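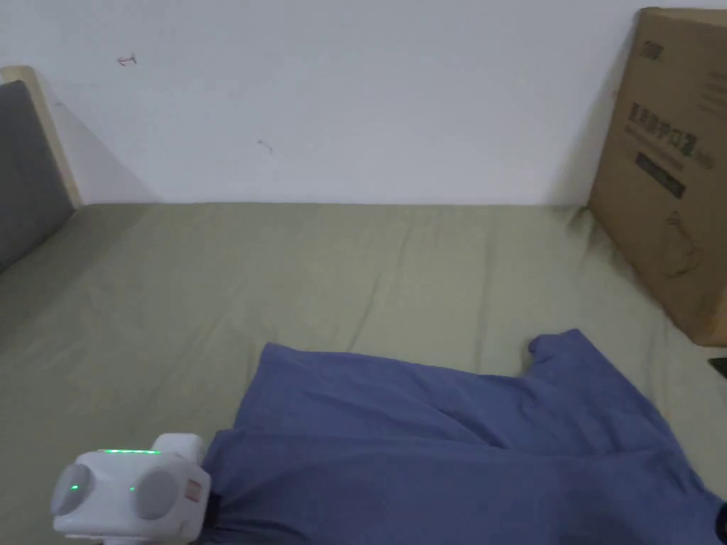

A hand-held gripper at the left edge of a blue garment, on a bed in one of the study homes.

The Cendomside group's cloth-handling study uses no robot arm at the recording stage. People carry the gripper themselves, and a policy is trained on what it records. We spoke with the study lead on a Wednesday at the Brakbridge lab.

"We wanted beds, because that's where people fold," the lead said. "A lab table is flat and stiff. A mattress gives when you press on it, and the grasp height shifts with it."

The data set covers 46 homes, with some 20 folds recorded in each. Operators are told to take the garment by an edge and to leave other objects on the bed where they are. Labelling follows the Holik scheme, modified so that a regrasp counts as a new segment.

Two policies were compared, one trained with the home recordings and one without. The first did better on sleeves. On fitted sheets the lead would not claim a difference.

"The colour of the bedding matters less than we expected. Wrinkles near the grasp point matter more."

A repeat of the trial using the Van Loon fingertips is planned for November.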